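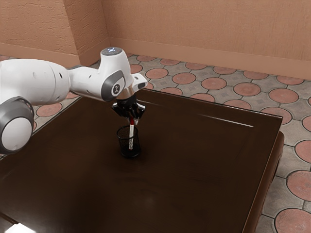
Subject: Re: [tokine-sim] pen task: episodes aborting on contact limit
From: Nanna Mikkelsen
Date: May 15, 2023

I have been through the aborted episodes from the overnight batch. Of 188 runs on the pen and cup task, 37 ended with the contact limit raised while the gripper was closed on the pen. The planner log shows no collision between the arm and the table in any of them.

What the logs have in common is the pose correction. The coarse pose comes from the room view and is good enough. The fine correction comes from the close view and is applied without any check on how much usable image there is. In the aborted runs it moves the target sideways, the arm follows, and the pen is pushed against the wall of the cup. The mesh is a rigid body in this build, so the reading climbs until the limit trips.

The close view below is typical of what the corrector is being given. Most of it is one dark brown field, the nearest shapes are well out of focus, and the only crisp edges belong to the white highlights low on the left. I think the edge finder is locking on to those. They move with the lighting and the wrist angle, so the error is different each time and averaging does not remove it.

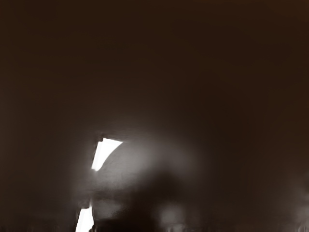
Ravinder Beaudoin wrote:
> I would look at the limit first. It was lowered in January for the
> Lullero tests and as far as I know it was never put back. If the
> fingers are allowed a bit more side load the runs will finish, and
> we can sort out the vision part later.

I would prefer not to raise it. The same file is read by the real cell at Cendden, and a stop that trips with the pen against the cup is doing its job. A higher value would let the arm go on pushing towards a wrong target.

Changes I propose, in this order:

1. Reject the fine correction if clipped pixels touch any edge it has used.
2. Cap the sideways correction at 3 mm per step. Anything larger holds the arm and writes a warning.
3. Make the table top less glossy in a test copy of the room. Leave the original as it is, or we lose the fault.

The first two are on the branch "corrector-guard". I have replayed only 4 of the aborted seeds with them. All four held and wrote the warning, and none reached the limit. They did not finish the task either, so the retry logic still needs work.

Lizelle, could you run the remaining seeds with the guard on and the limit unchanged? The full replay takes about an hour on one machine. Please keep the raw close views as well as the cropped ones, as the crop removes part of the lower highlight.

Baiba asked whether the batch can be used for the release notes. Please leave it out until the replay is done.

Nanna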